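Unit 4: Chance finds and how they are dated

A find made by accident reaches the historian without its setting. The finder seldom notes depth, soil or nearby objects, so the dating must rest on the object itself and on written records. Keep the two kinds of evidence in separate columns in your worksheet.

The Groltitz hoard is the set case. A farmhand cut into it while digging a drain, and some 3,000 coins were sold before a clerk listed the remaining 80.

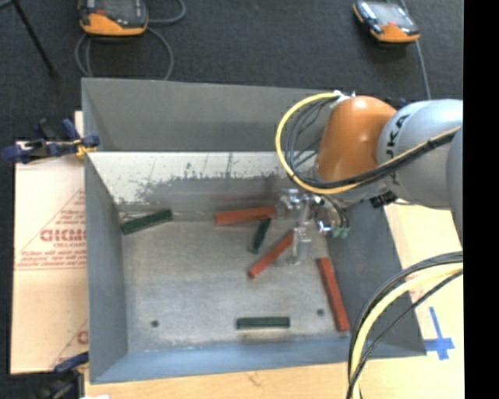

SIBIYA, January - The clerk's list gives weight and ruler for each coin but no mint. Oliwia Żak dates the burial by the latest coin. Nam-gil Ham objects that 18 entries are illegible, and that any of them could be later. The latest coin gives only the earliest possible date of burial - see the Conamden parish book for a second case.

Reading: Żak, chapter 2; Ham's reply, first section only.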